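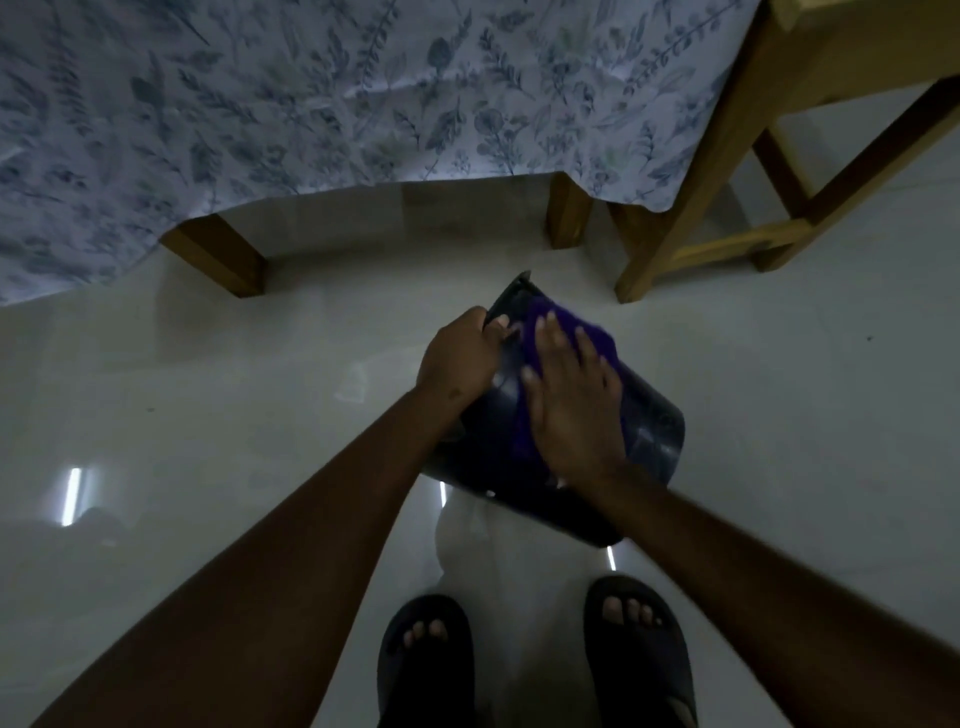

Part 2: Why do people stop using refill shops?

Bronwyn Waaka
Consumer and Household Studies, term project

Background

Refill shops sell dish soap, laundry liquid, floor cleaner etc by weight. You bring your own bottle. There is one in Pearce and one in Plulstead, and a third in Judarura that opens mornings only. All three buy the same general cleaner, Sorum, in big drums. Part 1 covered how they set prices. This part is about customers, mainly the ones who came a few times and then went back to the supermarket.

Method

Paper survey left at the counter, plus the same questions dropped in letterboxes near the Pearce shop. 600 forms went out and 60 came back. Not great. Also talked to the owners in Pearce and Plulstead. Judarura was closed both times I went (my fault, afternoon).

Most of the forms were filled in by people who clean at home themselves. A few clean for work. I didn't ask age, should of.

Results

Forgetting the bottle was the most common answer by a long way. People do the shopping on the way home from work and the empty bottle is still under the sink. One person wrote "I own nine bottles now because I keep buying a new one there".

Price came next, but it was mixed. Some said dearer, some said cheaper, and a couple had ticked both. I checked this at Pearce. Sorum is cheaper per litre than the supermarket brands if you dilute it the way the label says, and dearer if you use it neat. Quite a few people use it neat.

After that:

Opening hours - nearly all the Judarura complaints
Spills in the car or bag
Smell, or no smell. People like a lemon smell and read it as clean
Nowhere to park in Plulstead

Hardly anyone said the products didn't work. I expected more of that.

What the owners said

The Pearce owner puts in 3,000 litres a year through the taps, the Plulstead owner wouldn't give a figure. Both keep a box of donated jars for people who forget. Pearce washes them, Plulstead asks customers to. The Pearce owner reckons the 300 mL trial bottle brings people in but dosen't bring them back.

Problems with the project

Small sample, and the counter forms only reached people who still go there, which is the wrong group for the question. Letterbox ones were better for this but fewer of them came back. Next time I'd start in February and do all the suburbs by letterbox.

Suggestions for the shops

Print the dilution on the bottle in big writing, with capfuls per bucket. Text reminder for regulars. One late night a week in Judarura.

Survey form and the price table are in the appendix.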